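Threads › Paper and ink › May 2026

Moved my practice sessions to Tornton at the start of the month. Same two hours, better light, worse parking. Some notes on paper, as a few of you asked what I'm using now.

I got through 120 sheets of the cheap practice stuff in four weeks. It's fine for drills. It drinks ink, so anything slow ends up with a fat blob at the turn.
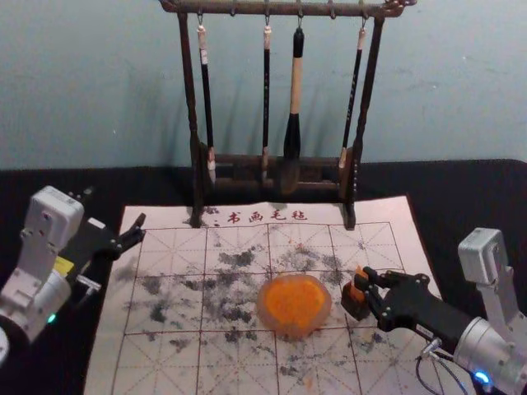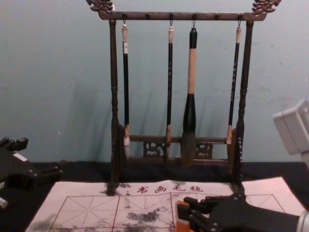
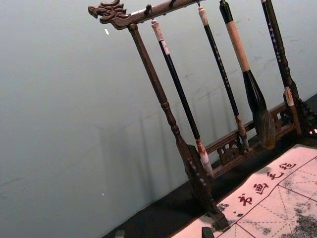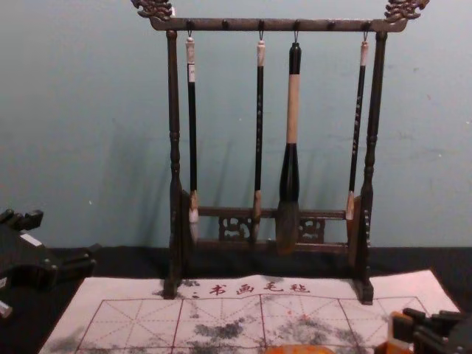
The dark wood brush rack, black tabletop.

Second paper is the Horka, sold in packs of 12. Heavier, a bit of size in it, so the ink sits up for a second before it goes in. Much kinder to small characters. Too dear for drills.

Tried both sides of it. The rough side grabs the brush on long strokes. I stick to the smooth side now and mark a corner in pencil so I don't mix them up.

Ink: still on bottled. I do grind a stick at weekends but I can't get the same black twice – probably too much water, as usual.

Riken is the one I can't make my mind up about. Lovely with thin ink, goes cloudy with thick. It also cockles if you so much as look at it, and pressing it under books overnight only half fixes that.

Storage. Keep it flat, out of the kitchen, away from the radiator. I lost most of a roll last winter to damp along one edge.

Someone asked about Kołodziej. They have the long rolls back in, but they only cut to length in the shop and the post on a full roll is silly. I'm going over in July and will get two.

Next on the list is old newspaper for warm-ups. Free, and it takes ink better than you'd think.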